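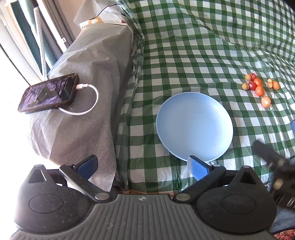
三、餐桌整理任务的设置与结果

3.1 任务的选取

家务机器人的公开演示多集中在叠衣、开门和搬运箱体上，餐桌整理则较少单独讨论。Parry 与 Kütt 在前期工作中把餐桌整理拆成取物、摆放、清理和铺布四段，本文沿用这一划分，但只考察前两段，即从桌面上取起小件食物并放入盘中。清理涉及液体和碎屑，铺布涉及大面积柔性材料，两者所需的末端执行器与本文不同，留待后续讨论。

示范数据由操作者手持二指夹爪采集，夹指内侧装有蓝色纹理软垫。与遥操作相比，手持方式不受机械臂工作空间的限制，操作者可以按平时收拾桌子的习惯动作，缺点是手部晃动大，快速移动时腕部图像容易模糊。采集在 Kerkham 的住宅中进行，由 Stasiv 负责现场安排，Koppel 负责标注。全部有效示范为521段，其中200段用于桌布不平整的情形。

3.2 桌面条件

多数抓取基准使用平整的单色桌面，这与家庭环境差别较大。本文使用格纹桌布，铺设后不作熨平和拉紧，褶皱的位置由每次铺布自然形成。格纹给深度估计带来两方面影响：重复图案使局部匹配出现歧义，而褶皱处格线弯曲，又为判断表面起伏提供了线索。我们在 Bukus 控制程序中保留了原始彩色图像，没有对桌布区域作掩膜处理。

目标物为尺寸接近的小型圆形果蔬，以红色、橙色和浅黄褐色为主。颜色相近的个体常常挨在一起，检测模型容易把相邻两个并为一个。圆形物体在软布上还会滚动，夹指一侧先接触时，目标往往先移位，然后才被夹住。

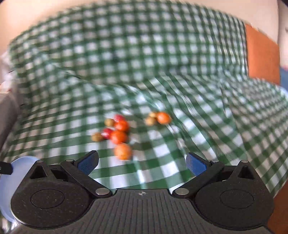 第4期　第60页

图2　手持夹爪视角下的格纹桌布与小型圆果。桌布上半部隆起成宽褶，夹爪处于张开状态，尚未夹持物体。

图2所示的情形对策略较为不利。果实分成左右两簇，簇内间距小，桌布又有明显起伏。单独靠外的果实可以从正上方下探，簇内的果实则需要先选定夹指插入的方向，否则会推动旁边的果实。操作者遇到这种布局时，一般先取外侧，再逐个向内，这一顺序在示范中相当一致，策略也基本学到了。

3.3 评测方式

评测在一台固定基座的 Kindent 机械臂上进行，末端安装与采集时同型的夹爪。每种桌面条件执行60次，每次给定一个目标果实，要求夹起并放入盘中。果实落在盘沿以外、带动桌布使盘子移位，或者中途需要人工介入，均记为失败。对照方法为 Dai，即先检测目标中心再按固定高度下探的规则式流程。

3.4 结果与分析

在拉平的桌布上，两种方法的差别不大，失败主要来自相邻果实被误认为一个目标。在有褶皱的桌布上，规则式流程的成功率明显下降。固定下探高度在隆起处偏低，夹指先压到布面，合拢时把布一并夹起；在凹陷处又偏高，只能擦过果实上缘。学习得到的策略会在接近布面时放慢并微调高度，上述两类失败都有减少，但没有消除。

夹住布料仍是最主要的问题。夹爪本身没有力觉反馈，仅凭腕部图像很难分辨软垫之间除果实外是否还有一层布。Rozīte 曾建议在合拢后增加一次小幅上提，观察周围格纹是否随之移动。我们试用了这一办法，它能发现大部分夹布情况，代价是每次抓取的时间变长，对于需要连续取多个果实的任务不算理想。

放置阶段的表现好于抓取阶段。盘子有凸起的边缘，果实在盘内滚动后一般仍留在盘中，策略对释放位置的误差因此比较宽容。失败多发生在盘子已经放了若干果实之后，新放入的果实落在其他果实上再弹出盘外。示范数据中接近装满的阶段偏少，可能是原因之一。

3.5 与人工操作的差距

就目前的结果看，机器可以完成单个果实的取放，但还不能在无人看管的情况下收拾完一张桌子。人在做这件事时会随手把布抚平，也会一把抓起几个果实，或者直接把盘子挪到果实旁边。二指夹爪的示范中几乎没有这类动作，策略也就无从学起。对于布局固定、台面平整的车间分拣，现有方法的可用程度要高一些；家庭桌面的困难主要在于支撑面本身会变形，每抓取一次，下一个目标的位置和高度都可能改变。下一节讨论在每次抓取后重新估计布面形状的做法，以及由此增加的计算时间。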